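Bread notes, Sun 17 June. The Belach starter is 80 days old and has finally stopped smelling of nail varnish.

Moved it to rye flour in March. It rises faster now, but the loaves come out flatter.

Last one had 29 minutes with the lid on, then 2 more than usual without. Crust fine, middle a bit damp. 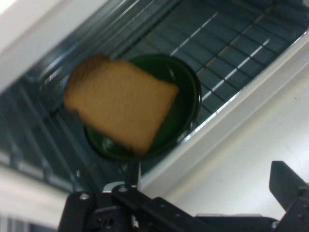 Day-old sourdough is better for toast than fresh. I cut it thicker and give it longer on a low heat. A slice over a small round green pan, inside the little oven, is as fancy as breakfast gets.

Next bake is Thursday. Going back to white flour.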